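Zeltton Tabletop Arm Kit
Plans, mounting plate and control files for a shared workshop

Home > Builds > Zeltton

Zeltton is what you get when people who should be fixing the bandsaw decide they would prefer to play cards against a machine. It takes a secondhand six-joint arm, gives it a parallel gripper and a plate to stand on, and asks it to deal. It deals slowly. My grandmother deals faster and she talks the whole time.

We drew up the kit at Nirkgate, the shared shop we pay too much for, and we sell the parts that were annoying to make. You bring your own arm. You also bring your own table, and it had better be a heavy one, as the arm has opinions about being stopped suddenly and will pass them on to the legs.

What you get:
Base plate, drilled, with screws
Gripper mount and a set of fingertips
Green mat, cut square
Control files and a simulated shop to try them in
A 28-page guide, of which 6 pages are worth reading

Run everything in the simulator first. The virtual table costs nothing to hit.
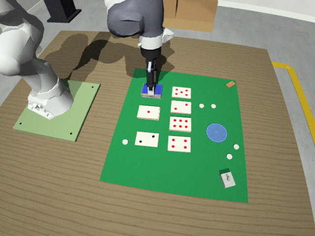
Simulated table, arm down at the mat

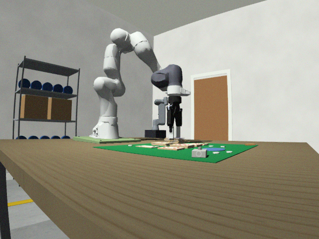

Setting up takes an evening if your screws are where you left them. Bolt the plate down, bolt the arm to the plate, lay the mat beside it and teach the arm the mat's corners. Then teach it again, having bumped the mat. Tape helps. Jalico tape leaves gum behind and Sầm tape lets go by lunch, so pick your disappointment.

Picking one card off a stack is the hard part, and the stock settings will happily grab two. Drop the finger height a hair at a time. Our best run in the simulator was 82 clean picks before a double, and then it did three doubles in a row out of spite.

Huệ Lý writes that the guide has the finger height steps backwards: start high and come down, never the reverse, or you drive the tips into the table on the first try. She is right, and she'd like a new set of fingertips. She also found that slowing the last bit of travel by half did more for her than any amount of fiddling with grip force. Both changes are in the current files.

Spare fingertips ship in packs of 2. Order more than one pack.

Not included: arm, power supply, emergency stop. Buy the emergency stop first. Put it where you can reach it sitting down, and keep your coffee on the other side.

Questions about fit go to Đức Võ at the shop, mornings only. Please have your arm's bolt pattern measured before you write.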